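Tendport Neighbors Help Board
Home and Kitchen > Wood and Finishes

Butcher block going gray and fuzzy, oil it or sand it first?

Asked by Rongrong Luo on 7/20/24
904 views, 3 answers

Hi everybody! First time posting, long time reader. We moved into a rental house in January and it came with a butcher block counter next to the sink. I love it so much. I've never had real wood in a kitchen before and I'm out there every morning with my coffee just patting it.

But it's in rough shape. The part by the sink has gone gray and feels fuzzy when I wipe it, and there's a dark ring from something (a can, I think) near the back. The rest looks dry and kind of chalky. When I drip water on it, the water soaks right in.

My landlord said go ahead and do whatever I want as long as I don't paint it. So do I just oil it, or do I have to sand it first? And what oil? The hardware store in Idar had a whole shelf and I froze up and left with a sponge. I have one of those little palm sanders, but I've only used it on a birdhouse.

Also, we cut food on it, so please nothing nasty.
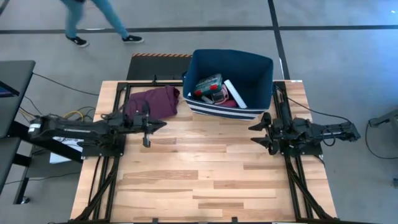 Oh, and I forgot to say, it gets full sun in the afternoon. I don't know if that matters. The sunny end is lighter than the other end.

Answer from Yuzhen Zeng
Marked as best by the asker

Sand first! You're going to have so much fun with this. Oil on top of fuzzy gray wood just gives you oily fuzzy gray wood, and then your sandpaper clogs up when you finally give in and sand it anyway. Ask me how I know.

What I'd do:

Clean it with dish soap and warm water, wipe it down, and let it dry overnight. Longer near the sink if that end still feels cool to the touch.

Start with 80 grit on the gray part and the ring. Let the sander do the work and keep it moving, or you'll dig a dish into the wood and see it every time the light comes in sideways. Then go over the whole top with 120 so the sanded part doesn't look like a patch.

Wipe it with a damp rag. The grain will stand up again and feel rough, and that's fine. Let it dry, then go over it lightly by hand with 220.

Vacuum, wipe, oil. Food grade mineral oil from the drugstore is what I use. It's cheap, it doesn't smell, and it won't go rancid on you like olive oil can. Pour on a puddle, spread it with an old T-shirt, leave it for a few hours, wipe off what's left. Do it again the next day, and the day after that if it's still drinking it up.

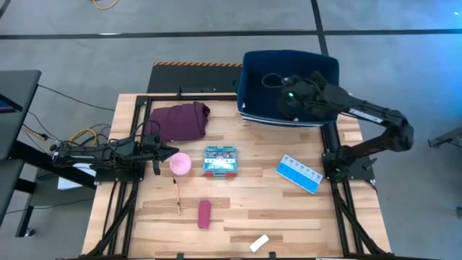
The best part is when the first coat hits and the colors come up. Butcher block is a bunch of strips glued together, and on a mixed one each strip takes the oil a little differently, so don't panic if one goes much darker than its neighbor. Look at the top in the second photo, with the pale, tan and brown strips staggered next to each other. That kind of mix is very forgiving, and small stains get lost in it. If yours is all one color, you'll have to be pickier about that ring. A black ring is usually iron from the can reacting with the wood, and if sanding doesn't get it, oxalic acid from the paint aisle probably will. Gloves and glasses for that, rinse it really well, let it dry, and do it before any oil goes on.

The sun isn't hurting anything much, but that end will dry out sooner. Give it an extra wipe of oil when it looks dull. I do my whole top once a month and it takes me 17 minutes, counting the time I spend looking for the rag.

Answer from Guangming Dai

tung oil. pure tung, not "tung oil finish", read the can. takes forever to cure but its way tougher by a sink than mineral oil. comes from a nut so skip it if you have nut allergies in the house. dont leave the oily rags in a pile, lay them flat outside till theyre stiff

Answer from Driss Hegazy

Both oils are good! I've done it both ways, and for a rental I'm with Yuzhen, mostly so that whoever lives there next can keep it up without guessing what's on there. If you want more water protection, melt some beeswax into the mineral oil (one part wax, four parts oil, in a jar sitting in hot water) and rub that on as your last coat. It smells great and your hands will be soft for a week.

One thing to add. Look at the caulk where the wood meets the sink. If it's cracked, water gets in from underneath and you'll have gray wood again by winter no matter what you put on top. Oil the cut edge around the sink too, as much as you can reach.

Comment from Rongrong Luo

Thank you all!! The caulk IS cracked, I just went and looked. Going to fix that and start sanding. Driss, does it matter if the beeswax is the yellow kind or the white kind?

Comment from Driss Hegazy

Either one. Yellow smells better.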